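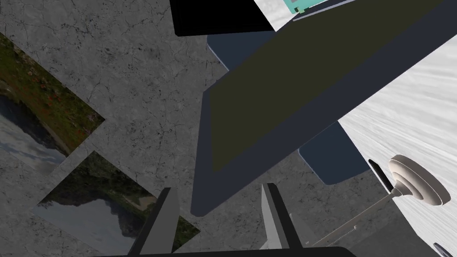 The open gripper above a grey stone surface, in simulation.

Simulation fault reviewers wanted, Clemholm Robotics, Drornton

We are looking for 5 people to help us review a fault in our two-armed robot. During simulated trials in April the gripper fingers failed to stop when told to. The stop signal was logged each time, but the fingers carried on closing. The fault came up in 7 runs out of 159. All work with the real machine at our Nedham site is on hold until we understand it.
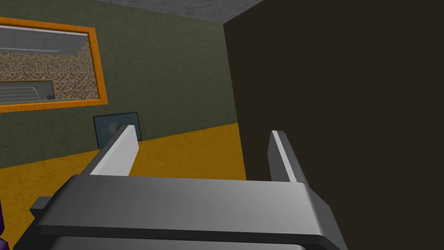

You will go through recorded runs from the wrist and body views, note when the stop was sent and when movement ended, and mark any run where the two do not match. You will also write a short report on each failed run. The work is done at a desk in Drornton and you will not be near a moving arm.

You do not need a degree. You do need patience, clear written English and some experience of fault logs, testing or machine safety. Knowledge of the Dmytriv motion controller is useful but we will train you. 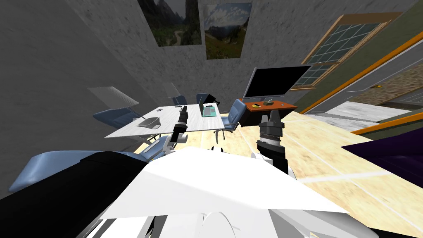

Each reviewer will be given 50 hours of paid work, to be fitted in at times that suit you. Travel within Drornton is paid on top. Please send a CV and a few lines about a fault you have traced before to the Clemholm Robotics office. Closing date 9/4/22.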